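Asunto: Re: [archivos-parroquiales] Préstamo de libros sacramentales y consulta en sala
De: Benvinda Nogueira
Para: lista archivos-parroquiales
Fecha: octubre de 2018

Estimados colegas:

En respuesta al mensaje de D. Horácio Bragança, que reproduzco parcialmente más abajo, y en nombre de la Comisión de Acceso de la Red de Archivos Granine, me permito precisar los criterios vigentes sobre consulta y préstamo de libros sacramentales.

> El 12/10, Horácio Bragança escribió:
>
> Hemos recibido de la casa Boychuk una solicitud de préstamo de cuatro
> libros de bautismos y uno de matrimonios para su exposición sobre las
> familias de molineros. Dos de ellos conservan la encuadernación en
> pergamino, con los nervios sueltos. Entiendo que el reglamento permite
> la salida temporal, pero no me queda claro quién debe autorizarla ni si
> el seguro corre por cuenta del solicitante. Pregunto además si podemos
> seguir entregando los originales en sala cuando existe copia
> digitalizada de mala calidad. En nuestro caso, la digitalización del
> fondo de Pusavine presenta muchas páginas ilegibles en el margen
> interior.
>
> Agradecería una respuesta antes de la reunión de coordinación.

Primero. La autorización de salida corresponde al titular del fondo y no al archivo depositario. El archivo emite un informe sobre el estado de conservación de cada volumen, que se adjunta a la solicitud. Cuando el informe sea desfavorable, el expediente se devuelve al solicitante con la propuesta de exhibir un facsímil. Los volúmenes con nervios sueltos o con el cosido comprometido se consideran excluidos del préstamo hasta su restauración, de modo que los dos libros en pergamino citados por D. Horácio no deberían salir.

Segundo. El seguro lo contrata siempre la entidad solicitante, en la modalidad denominada «clavo a clavo», y la póliza debe obrar en poder del archivo antes de la recogida. No se aceptan compromisos verbales ni cartas de intención. Recuerdo que en el préstamo a Zeltdale la póliza llegó cuando los libros ya estaban embalados, circunstancia que no debe repetirse.

Tercero. En cuanto a la consulta en sala, se facilitará la copia digital siempre que sea legible. Si el investigador justifica que una página concreta no puede leerse, se le entregará el original para esa comprobación, con atril y bajo supervisión. El fondo de Pusavine está incluido en la campaña de nueva digitalización que coordina D.ª Ermelinda Magalhães; comprende unos 700 volúmenes y empezará por los índices. Ruego que se le remitan directamente las signaturas con páginas defectuosas, indicando el folio.

Cuarto. Los libros con asientos de menos de cien años siguen sujetos a la restricción de acceso. La certificación de partidas recientes se tramita en la secretaría de cada parroquia, y los archivos no deben expedir copias simples, aunque el interesado acredite parentesco. D. Chukwuemeka Chukwu ha preparado un modelo de respuesta para estos casos que se distribuirá a quienes lo pidan.

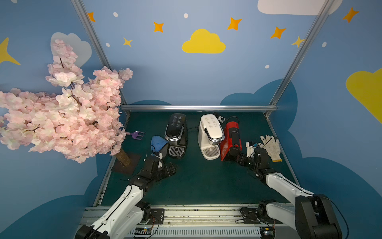

Quinto. Las solicitudes genealógicas por correo electrónico se atenderán por orden de entrada, con un máximo de 4 partidas por petición. La búsqueda exige, como mínimo, nombre, parroquia y década aproximada. Se han recibido quejas por la demora en algunos archivos, y conviene que el acuse de recibo indique desde el primer momento el plazo previsto. Las peticiones que carezcan de estos datos se devolverán para su subsanación y perderán el turno.

Respecto de la reunión de coordinación, el orden del día incluye la aprobación del acta anterior, el informe de D. Salvador Brandão sobre el cuadro de clasificación y la revisión del artículo 13 del reglamento, relativo a la reproducción con fines editoriales. Los archivos que deseen presentar enmiendas las enviarán por escrito a esta misma dirección, con el texto alternativo completo. Las enmiendas de estilo pueden remitirse aparte y no se someterán a votación.

Queda pendiente el recuento de los legajos de capellanías, del que faltan todavía las hojas de varios archivos. El plazo concluye en febrero y no está prevista prórroga.

Reciban un cordial saludo,

Benvinda Nogueira
Secretaría de la Comisión de Acceso
Red de Archivos Granine

Contacto | © Red de Archivos Granine | Volver arriba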